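Re: [floor-talk] breakfast station, what happens to the prep folks?

Jörg Hinrichs wrote:
> We hear Maltberg is putting an arm on the breakfast line
> in April. Can anyone who already has one tell us what it
> did to people's hours? Management only talks about speed.

Hi Jörg, hi all,

We've had ours at the Drindow kitchen since winter, so I can give you the view from the counter! Nobody on my shift lost hours, but the jobs moved around a lot. I used to do toast and plates from the minute I walked in, and now I spend the first 30 minutes setting out the board and the dishes, and then I'm mostly watching and stepping in (my feet are happier, my brain is more tired). Paulauskas wrote the new shift sheet and it still has "toast" as a full job on it, which got a laugh. 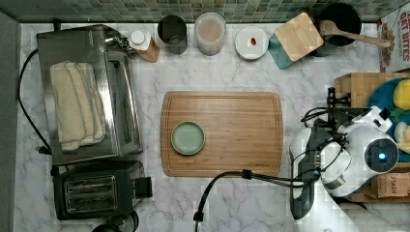
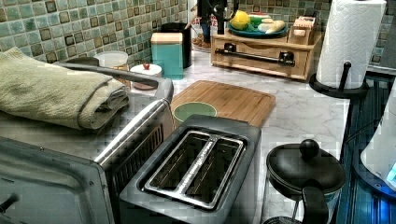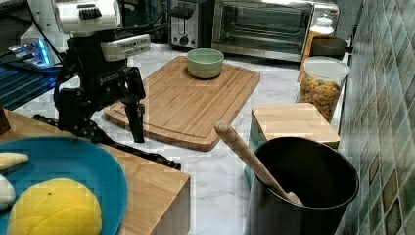
Nirkgate went the other way, Jörg should know. The arm took over the early prep there and the two people who did it were moved to evenings without being asked, and one of them quit over the bus times.

Ugh, that's the part I'd fight over. We got it in writing that start times stay put for a year, and that whoever minds the arm gets the higher rate, 47 cents more an hour. It isn't much, but it means the watching counts as work. Ask for training on paid time too! Ours was supposed to be "whenever it's quiet" and you can guess how often a breakfast kitchen is quiet.

I can send you our wording if you write me off list. It's item 1346 in the shared folder, the one with the typo in the title.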